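Wednesday, May 1, 2019

**Walnut ink, batch 4**

Started the new batch this morning and I'm already happier with it than anything we made last fall. The husks came from the trees behind the Brosorbridge mill, picked up in August and left to go black in a lidded bucket ever since. They smell terrible. The color is wonderful!

Weighed out 258 g of the dried husk, broken up by hand (gloves this time, my thumbs were brown for two weeks after batch 3). Covered with 2,000 ml of rainwater in the big enamel pot and brought it up slowly. Kept it at a bare simmer until lunch, lid half on, stirring whenever I walked past. By then it had dropped a good way down the side of the pot and was leaving a proper dark ring.

Strained twice, first through the old curtain netting and then through a square of Britex muslin. The muslin is much better than the paper filters, which clogged after a few spoonfuls last time and tore when I got impatient. Back in the pot to reduce again. Gum arabic went in warm, a little at a time, and I stopped as soon as the drip off the spoon looked glossy. A few cloves in each bottle against mold.

Swatches next. I used the Humphreys cotton sheet and the cheaper Ralar sketch paper side by side, one dip, two dips and three dips on each.

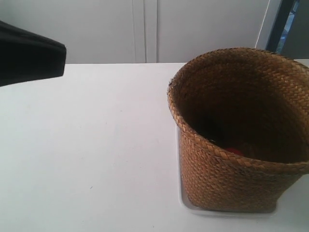
*White table, a few specks and faint marks on the top.*

On the Humphreys sheet the one-dip stroke is a lovely honey brown, and three dips gets close to coffee. Edges stay crisp even with the broad nib. The Ralar feathers a bit, mostly on the upstrokes, but it's still usable for notes and I rather like how the wash settles into the tooth of it. Dragged a wet brush over a dry line on both: it lifts some, leaves a soft halo, and the line underneath stays readable. Perfect for sketching.

Things to try:

- a pinch of iron sulfate in one small bottle, to see how far it goes toward black
- less gum for the dip pens, keep the present mix for brush
- a strip taped in the south window, half covered, to check fading

Pot soaking in the sink, please leave it. The muslin is rinsed and on the line. Three bottles filled and labeled W4, on the shelf over the paper drawers, caps loose until they're fully cool. Help yourselves to the smallest one and write on something!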